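# Timing a room: an interview with a touring comic's sound and lighting operator

The operator has spent the autumn on the road with a solo stand-up show, running sound and lights from one laptop and a small desk. We spoke before the get-in at Brendcombe, a 548-seat hall with a flat floor and a balcony on three sides. The tour resumes in February with a date at Tonby. The operator asked to be left unnamed, on the grounds that the act's name is on the poster and the crew's is not.

I asked first what there is to operate in a show that consists of one person and one microphone. "Level, mostly," the operator said. "A comic goes from a mutter to a shout inside one sentence, and the mutter is usually where the joke is. If the back row misses the last two words, the whole minute before it was wasted."

The microphone is wired. Radio was tried for the first week and dropped. "He moves the stand as part of the act, and he knows where the cable is without looking. With radio he didn't know what to do with his left hand. Also I had dropouts in two venues, both near the stage-right wall, and I never found the cause."

The signal path is plain. The voice goes through a high-pass filter at 100 Hz, then light compression, then a cut in the low mids which is set afresh in each hall. The operator walks the room during the check and listens from under the balcony, where speech tends to go dull. At Brendcombe the house system is an Orlandini rig, hung for music, and its outer boxes point at the side walls. "Good for a band. For speech I turn the outer pair down and add a small fill at the front of the stage. The first two rows otherwise hear him from above, and people laugh less when the voice isn't coming from the face."

Is that measured, or a feeling? "A feeling, but I do keep recordings. I have an audience microphone on every show, on a separate track. The comic wants it for editing the material. I want it to see how long the laughs run."

The recordings are logged in Furnirer, a show-notes program that lets the operator drop a marker at each punchline and attach a comment. After a show the two of them go through the markers in the van. A laugh that overruns the next line is marked for a pause. A line that gets silence in 3 halls running is cut, or moved. "He is stricter about it than I am. There was a bit on caravan awnings that I liked a great deal. It went after Tonby last year and it has not come back."

On lighting, the operator has few cues and would like fewer. The stage wash stays at 100 per cent for nearly the whole set. House lights are brought down slowly, and not to black - a dim level is kept over the front stalls so the comic can see whom he is talking to. "If he can't see them he talks to the balcony rail. Crowd work needs faces. The fire exit signs do part of the job in an old hall, but not enough."

There is one blackout, at the end of the first half, and it is taken from a word and never from a clock. I asked how it is rehearsed. "It isn't. He changes the sentence. We agreed on the word, and the word always comes last, so I sit with a finger on the button for the final four minutes. I took it early once, on the wrong use of the word. He finished the joke in the dark and got a bigger laugh, and I was told not to do it again."

The support act gets the same channel settings and a second microphone of the same model. The operator resets the compression between acts, having once left it alone and sent a very loud headliner through settings made for a quiet opener.

What would the operator ask of venues? A printed plan with the correct socket positions, a desk place in the room itself and not in a glazed box at the back, and heating that can be switched off during the performance. The fans at one hall on this leg sat in the same range as the voice, and no filter will separate them. "You can cut the fan or you can keep the consonants. I kept the consonants."

The interview took place on December 15, 2021. The doors opened on time and the fill speaker was in use.
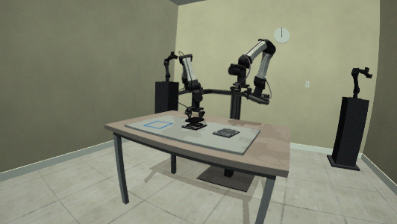 One reader who sat under the balcony at Brendcombe writes that the voice was clear throughout the first half, but that the opener was noticeably quieter than the main act, and asks whether the operator could raise the support microphone a little at Tonby - "the first few minutes were hard work from row R".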